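Small Repairs, Slow Work: A Talk with the Owner of Gakley

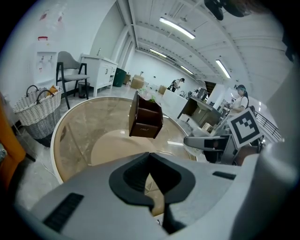

The owner of Gakley is in no hurry to answer when I ask why people still pay for old furniture to be fixed. A customer had told her the same morning that a new chest costs less than one good hinge, and she did not argue with him. "He is right about the price," she says. "But he left the chest with me."

She opened the shop in Dudness with 800 dollars and a bench from her uncle. In the first June she had three orders. Now she finishes 50 pieces in a year, most of them small: sewing boxes, tea boxes, drawers that do not close.

I ask what is the most difficult. "Old glue," she answers at once. "You must take it off with warm water and patience. If you scrape, you lose the wood." She learned this from a book by Bošković, which she bought used and keeps under the counter.

Last year the supplier Lammont offered her ready parts at a low price. She ordered one packet of knobs — and sent it back. "They were nice knobs, only too new for my work."

About money she speaks openly. The rent is 1000 dollars a month, and in winter she also teaches an evening course. Would she like a bigger place? She thinks for some time. "I would like a bigger window," she says, and goes to answer the telephone.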